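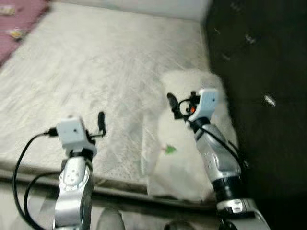
Do I really have to unwrap a new comforter before storing it on the guest bed?

Posted May 26, 2023 in Bedding and Linens

I bought a white fluffy throw for the guest room, the very furry kind, and it came in a clear plastic bag. The bed in there is a white mattress with just a pinkish-red blanket at the far side at the moment and won't be made up until September, when my in-laws come. My plan was to leave the throw in its bag, lay it on the mattress, shut the door and forget it.

My sister says this will ruin it. According to her the plastic "makes it sweat," the fluff goes flat for good, and the whole thing will yellow. I am not convinced. These things sit in plastic in a warehouse for who knows how long, then on a store shelf, and people buy them and they are fine. If plastic were that bad, why does every bedding company on earth use it?

She also wants me to buy a cotton storage bag from Tundis, which costs $14 before shipping. That seems like a lot for a sack. I already own pillowcases.

So I'd like to know if anyone has left one of these in the original bag for a few months and had something bad happen. I don't mean read about it. I mean it happened in your house. The room is upstairs, faces north, doesn't get damp that I've noticed, and we have one cat who is not allowed in there (she gets in).

The care tag says wash cold, tumble low, and nothing whatsoever about storage. I looked on both sides.

-- Grutenus662

Czesław Urbańczyk

Your sister is partly right, but I'd argue with her about the details.

Plastic does not make anything sweat. A dry throw sealed in a dry bag stays dry. The trouble starts if there was moisture in it when it was closed up, or if the bag is half open and sits in a room that goes from cool nights to hot afternoons. Then you can get a stale smell, and in a bad case mildew. I had that once with a wool blanket that I washed, decided was dry, and packed away the same evening. It was dry on the outside. The middle was another story. I never got the smell out and it ended up in the garage under the car jack.

Yours is new and hasn't been washed, so I wouldn't expect that. What I would worry about more is the flattening. Long fake fur that has been folded tight tends to take a crease, and the longer it sits the more stubborn the crease gets. I don't believe the "for good" part. I have two of these throws, and both came out of the packaging looking like a wet dog. I gave them a shake outdoors, then 7 minutes in the dryer on no heat with a clean towel, then brushed them with an ordinary pet brush. One came back completely. The other still has a line across it if you know where to look, and I do know where to look, so it goes on the bed with that side down.

As for yellowing, I have seen it on old pillows and on a wedding dress, but those were years in a closet. From now to September I'd say no, unless the sun hits it, and you said north.

If it were mine I would take it out of the bag, check it over for loose seams while you can still return it, shake it, and put it in one of those pillowcases you already own. Fold it loosely. If it won't go in a standard one, use a king size, or wrap it in a flat sheet and tuck the ends under. Skip the $14 sack. I've handled the cheap cotton ones and they are pillowcases with a drawstring.

The warehouse argument doesn't hold up, by the way. Companies use plastic to keep dirt off on the truck and so you can see the color in the store. It doesn't tell you much about how they'd store it at home. But you're right that a few more months is nothing to panic over.

One more thing, the mattress. You say it isn't made up. I would be more concerned about that than the throw. A white mattress with no cover in a room with a cat is going to show every hair and every dirty paw. Put a protector on it now, or at least an old fitted sheet, and then lay the throw on top.

soylu_home

just leave it in the bag its fine. mine was in the bag a whole winter and nothing happened to it

Votow

Same as above but please poke a couple holes in the plastic if you're going to leave it. Or cut the corners off. I'm not sure how much it does -- my mother always did it and I've kept doing it, so take that for what it's worth.

I don't agree with the dryer, even on no heat. Depends on the dryer. Ours says no heat and the clothes come out warm every time, and warm is how I got a matted patch on a fluffy bath mat that used to be nice. I'd hang the throw over a shower rod overnight and see what it looks like in the morning before doing anything else to it. Then brush with your fingers.

And if the cat gets in, the loose plastic bag is the thing to get rid of. Ours chews the stuff and then throws up on whatever is nearest.

Grutenus662

Thanks, all. I'm still not buying the sweating theory and it sounds like Czesław isn't either, so I'll be passing that along.

The cat point is a good one and I hadn't thought of it. She does chew plastic. I'm going to take the throw out and try the king pillowcase. No dryer for now. I'd like to see how flat it really is first, and I don't fully trust ours either.

Does the protector need to be the waterproof kind? The waterproof one we had crackled all night and I pulled it off after a week.

Czesław Urbańczyk

Not for cat hair, no. Plain quilted cotton, and wash it before it goes on.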